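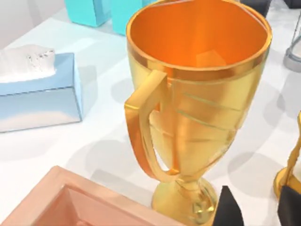

Regulamentar o reconhecimento: a revisão dos prémios de mérito cultural de Rirkura

Notas do orador
Encontro de Entidades Promotoras, 29 de novembro de 2021
Duração prevista: sessão da manhã, antes do debate

Abertura

Cumprimentar a mesa e as entidades presentes. Agradecer ao município de Rirkura a cedência do auditório e à delegação de Zarkholm a deslocação. Informar que os documentos de apoio serão enviados por correio eletrónico às instituições inscritas, pelo que se dispensa a tomada de notas exaustiva.

Enquadrar o tema. A Trultura assegura a gestão dos prémios de mérito cultural de Rirkura há 13 edições. Durante esse período foram recebidas 3.877 candidaturas, distribuídas pelas áreas do teatro amador, da música coral e instrumental, do património oral, da edição local e da mediação cultural. O regulamento que regeu as primeiras edições foi redigido para um universo muito mais reduzido e sofreu aditamentos sucessivos, nem sempre compatíveis entre si. A revisão agora apresentada substitui todos esses textos por um documento único.

Esclarecer desde logo que a intervenção incide sobre o procedimento. As questões relativas à dotação financeira dos prémios serão tratadas pelo município em sede própria.

Diapositivo: O regulamento anterior

Recordar a estrutura de origem: um corpo principal, os anexos por categoria e as deliberações interpretativas. Um candidato que quisesse conhecer as condições aplicáveis à sua categoria precisava de consultar pelo menos dois documentos e, no caso da edição local, quatro.

Referir os problemas recorrentes assinalados pelos serviços. Em primeiro lugar, a definição de residência: o corpo principal exigia domicílio no concelho, enquanto o anexo da música admitia coletividades com sede fora dele, desde que a maioria dos membros ali residisse. Em segundo lugar, os prazos de reclamação, contados em dias úteis num texto e em dias seguidos no outro. Houve também dúvidas sobre a possibilidade de uma mesma obra ser apresentada em edições diferentes, matéria sobre a qual o regulamento era omisso.

(Pausa. Se houver intervenções espontâneas sobre o caso das bandas filarmónicas, remeter para o debate.)

Diapositivo: Metodologia da revisão

O grupo de trabalho reuniu nove vezes. Integrou representantes da Trultura, do município, das coletividades e da empresa Campbell, que apoia a categoria de edição local. Em abril foi aberto um período de consulta, durante o qual se receberam 410 contributos escritos. A maior parte proveio de associações de pequena dimensão, o que confirma o interesse destas entidades num procedimento mais simples.

Os contributos foram organizados segundo o artigo a que diziam respeito. Cada um recebeu uma resposta fundamentada, mesmo quando a sugestão não foi acolhida. O relatório da consulta encontra-se disponível para leitura na sede da Trultura.

Sublinhar o papel da delegação de Zarkholm, cidade com a qual Rirkura mantém um acordo de cooperação cultural. O seu modelo de avaliação em duas fases foi estudado com detalhe e adotado, com adaptações, na proposta final.
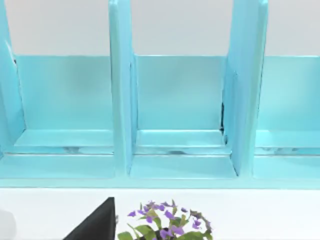 Inês Valadares Couto
Coordenadora de Programas e Regulamentação, Trultura

Diapositivo: Princípios da proposta

Apresentar os princípios pela ordem do articulado.

Unidade do texto. Todas as categorias passam a obedecer ao mesmo corpo normativo. As especificidades de cada área constam de uma tabela final, que indica o suporte de entrega admitido, a extensão máxima e os elementos obrigatórios.

Separação de funções. A verificação formal das candidaturas compete aos serviços; a apreciação do mérito compete ao júri. No modelo anterior, o júri decidia também sobre a admissão, com prejuízo para o tempo disponível para a leitura e a audição das obras.

Fundamentação. Cada decisão do júri será acompanhada de um parágrafo justificativo, comunicado ao candidato. Esta obrigação abrange as candidaturas não premiadas. O grupo de trabalho ponderou o esforço acrescido que daí resulta e considerou-o proporcionado - sobretudo porque a ausência de justificação constituía o motivo mais frequente de reclamação.

Publicidade. A composição do júri passa a ser divulgada antes da abertura das candidaturas. Os membros subscrevem uma declaração de interesses, arquivada no processo.

Diapositivo: Calendário do procedimento

Percorrer brevemente as fases: abertura, entrega, verificação formal, suprimento de deficiências, primeira apreciação, segunda apreciação, audiência dos interessados, decisão final.

Chamar a atenção para o suprimento de deficiências. Até agora, a falta de um documento determinava a exclusão imediata. A proposta concede ao candidato um prazo para completar o processo, desde que a obra propriamente dita tenha sido entregue a tempo. A extensão desse prazo ficou em aberto e será um dos pontos do debate.

Mencionar ainda que os prazos passam a contar-se sempre em dias úteis.

Diapositivo: Categorias

Mantêm-se as categorias existentes, com duas alterações. A categoria de património oral passa a admitir recolhas em curso, mediante apresentação de um plano de trabalho e de amostras transcritas. A categoria de mediação cultural é autonomizada da categoria de teatro, à qual estava ligada por razões históricas que deixaram de se verificar.

Antecipar a questão relativa à fotografia. Vários contributos pediram a criação de uma categoria própria. O grupo de trabalho entendeu que a matéria exige consulta específica aos profissionais do setor e recomendou a sua análise antes da edição seguinte.

Diapositivo: O objeto do prémio

Explicar que o regulamento anterior previa, para todas as categorias, a entrega de uma taça e de um diploma, sem qualquer norma sobre dimensões, gravação, guarda ou substituição em caso de dano. Ao longo das edições foram entregues peças muito diferentes entre si, segundo a disponibilidade dos fornecedores.

A proposta estabelece que o município aprova um modelo único por cada mandato. A gravação incluirá a designação do prémio, a categoria e a edição. Os nomes dos premiados coletivos serão gravados tal como constam dos respetivos estatutos, regra que pretende evitar as correções posteriores a que houve necessidade de recorrer.

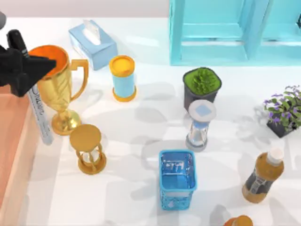
Taça dourada e marcador de tampa preta.

Quanto à propriedade, a taça pertence à entidade premiada. Em caso de extinção da coletividade, recomenda-se a sua entrega ao arquivo municipal, juntamente com o diploma e a documentação associada. Trata-se de uma recomendação, sem caráter vinculativo.

Diapositivo: Conservação do arquivo dos prémios

Este ponto foi acrescentado a pedido dos serviços de arquivo. Os processos das edições mais antigas encontram-se repartidos por vários locais e apresentam critérios de classificação distintos. A proposta fixa o conteúdo mínimo de cada processo: formulário, cópia da obra, atas, declarações de interesses, fundamentação e comprovativo de notificação.

As obras não premiadas serão devolvidas a pedido do autor. Na falta de pedido, aplica-se a tabela de seleção documental em vigor no município. Referir que as gravações sonoras da categoria de música requerem tratamento próprio e que está em preparação um protocolo para a sua transferência para suporte digital.

Diapositivo: Disposições transitórias

As candidaturas já entregues regem-se pelo texto anterior até à decisão final. As reclamações pendentes seguem a mesma regra. O mandato dos jurados em funções mantém-se até ao seu termo, aplicando-se desde já a obrigação de declarar interesses.

Pontos para debate

Prazo para suprimento de deficiências: posição das coletividades e dos serviços.
Critério de residência aplicável às entidades com membros de vários concelhos.
Participação de jurados de Zarkholm na segunda apreciação, incluindo as despesas de deslocação.
Apresentação da mesma obra em edições diferentes: o grupo de trabalho propõe admiti-la uma única vez, quando a obra tenha sido substancialmente revista.

Solicitar que cada intervenção identifique a entidade representada, para efeitos de ata. Os contributos escritos podem ser entregues no secretariado até ao encerramento dos trabalhos. Passar a palavra à mesa.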